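Packaging Fundamentals
Handout 4: Open trays and loose contents
Instructor: Liam Dunne
Revised 16th August

Reading before class: Bascombe, chapter on folding cartons (2002 edition; page numbers differ in later printings).

4.1 Terms

A tray is a container with a base and walls and no lid. Wall height is measured inside, from the base panel to the rim. A tray is called low when the wall height is less than half the shorter side of the base. Footprint is the outside area of the base. Usable area is the inside area, reduced by any corner flaps that lie flat on the base.

Clearance is the distance from an item to the nearest wall. For a square item lying parallel to the walls, clearance is read straight off a ruler. For an item turned on the base, measure from the nearest corner of the item.

4.2 Turned items

A cube takes up more width when it is turned. With side s and turn angle t, the width across the tray is

w = s (cos t + sin t)

At t = 0 the width equals s. The largest value is at 45 degrees, where w = 1.41 s. A cube with a 22 mm side therefore needs between 22 mm and 31.1 mm, depending on how it lies. When the angle is not controlled, design to the larger figure. 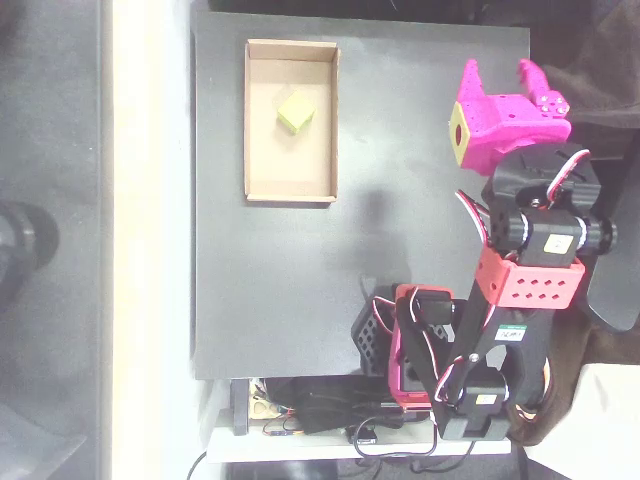 The center of the item is a separate matter from its angle. Record both. Offset is given as two distances, across and along, from the center of the base. State which wall is the top wall before measuring, and keep to that choice for the whole sheet.

4.3 Movement in transit

A single small item in a wide tray will slide once the tilt of the base passes the friction angle. Uncoated board holds better than coated board. Test by raising one edge slowly and noting the height h at which the item first moves. For a base of length L along the slope,

sin a = h / L

With L = 100 mm and h = 42 mm, a is 24.8 degrees. Repeat from each of the four edges and report the lowest value. Results for the Ondach and Nistex board grades are in the May data sheet. Woo's method, which uses a spring gauge, is covered in Handout 5.

4.4 Exercises

1. Find w for a 22 mm cube turned 30 degrees.
2. A tray has a square base with an inside side of 100 mm. The cube from exercise 1 is centered. Find the clearance to each wall.
3. Repeat exercise 2 with the cube offset 15 mm toward the top wall.

Hand in worked solutions with units on every line. Answers without units are marked as incomplete.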